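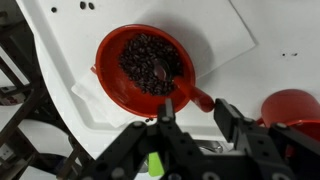 ## Wednesday nights are for coffee beans

Wed 15 June

So the uni robotics club has a new obsession, and it's spooning. I joined back in second semester last year thinking I'd be building something with wheels, and instead I now spend my evenings trying to get an arm to scoop coffee beans out of a red bowl and tip them into a red cup without redecorating the table. I love it. My housemates are very tired of hearing about it.

The task comes from the Lomarance challenge, which we've entered for September. Every team gets the same brief - bowl, spoon, cup, dry goods - and you get 30 minutes on the day to move as much as you can. You lose points for anything that lands outside the cup. Last year it was rice, so we all practised with rice for weeks before the new rules came out and said beans (groan). Beans are so much worse! They roll, they bounce, and they heap up on one side of the bowl so the spoon either digs in too deep or skates across bare plastic.

### What we've been trying

Our arm is called Nirnetti, named before my time and I've never had a straight answer as to why. We drive it by hand for the practice runs, record the whole thing, and then use the recordings to train it to have a go by itself. We're up to 1,645 recordings now. A fair chunk of those are mine, and a fair chunk of mine are terrible, because I had a habit of grabbing the spoon right at the tip of the handle and then wondering why it swung around like a gate.

Lutz Rieger, who runs our sessions, sat with me for a whole evening on this. His advice was to forget the beans and just practise picking up the spoon. Come in low, line the fingers up with the handle, close slowly, stop. Then let go and do it again. It was dull as anything and it fixed nearly all of my problems. I'd been so keen to get to the scooping bit that I was rushing the grab every single time.

The paper towel was my contribution, by the way. The bowl is light and it slides when the spoon pushes on it, so I scrunched one up and shoved it underneath. It helps a bit. Jess reckons a blob of putty would do better but we'd have to check the rules, and the rules are 4 pages of very small writing.

### Colours, ugh

We're still arguing about having a red bowl, a red spoon handle and a red cup all at once. They're a set, they were cheap, and they look great together on the white table. But when the handle is lying across the rim of the bowl it's red on red, and I'm convinced that's where the trained version gets muddled. Lutz thinks it's the shine off the metal end that's throwing it. We're going to wrap the handle in blue tape next week and see who's right. There's a coffee riding on it (made from fresh beans, thanks, these ones have been handled by everybody).

Best run so far was two good scoops in a row before it missed the cup completely. I cheered anyway. I still find strays in my shoes when I get home, and I swept up twice tonight.

If anyone's done the Lomarance before and has tips for beans, please leave me a comment. I've got an assignment due Friday that I haven't started, so that's me for now.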